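Root at Midnight

Print this story | E-mail this story

I had the root password to Plitix for 40 minutes before I broke it, and I'd like it known that Jacqueline Hamel told me I could poke around. "Just don't touch the Karam box," she said, and went home.

So there I was at midnight with a cold burrito and 1,793 unread log mails, every one of them from Karam. You'd look too, right? It was a failed cron job, one wrong path, a ten-second fix! I fixed it. Then the fan on the rack got loud.

The job had been failing for six years, and the moment it worked it started mailing every invoice Rerkard had ever sent, oldest first, to the people who'd already paid them. I killed the mail queue, then the wrong process, then (my hand slipped, okay) my own login.

I called Jacqueline. I could hear a TV going.

"How many went out?" she asked.

"62."

"Huh. Any replies?"

There was one. A man in Ekby wanted to know why he was still being billed for a modem, and then in the next line he asked if we were hiring.

"Forward it to me," she said. "And put the path back the way it was."

I typed it in wrong on purpose, checked it twice, and saved.

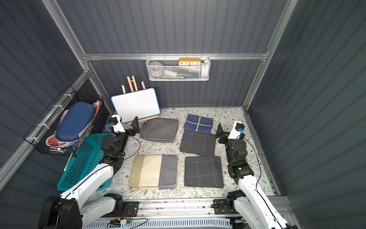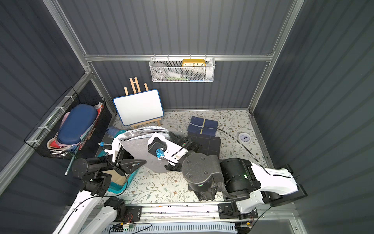
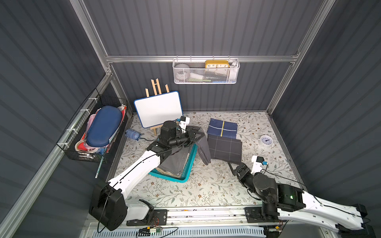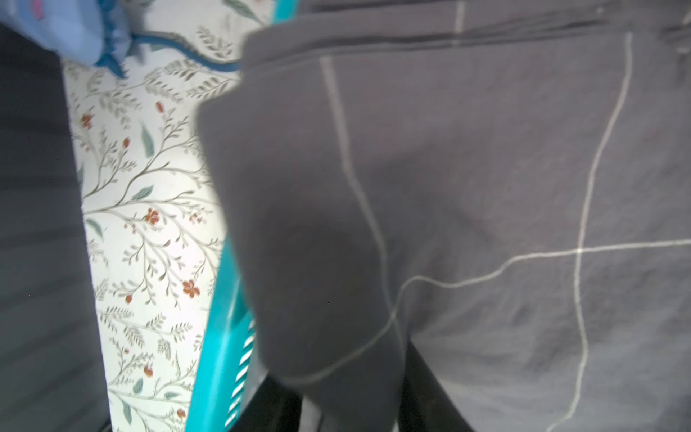
Cloth and robot arms, four views

Contact | Copyright Plitix Stories | Back to top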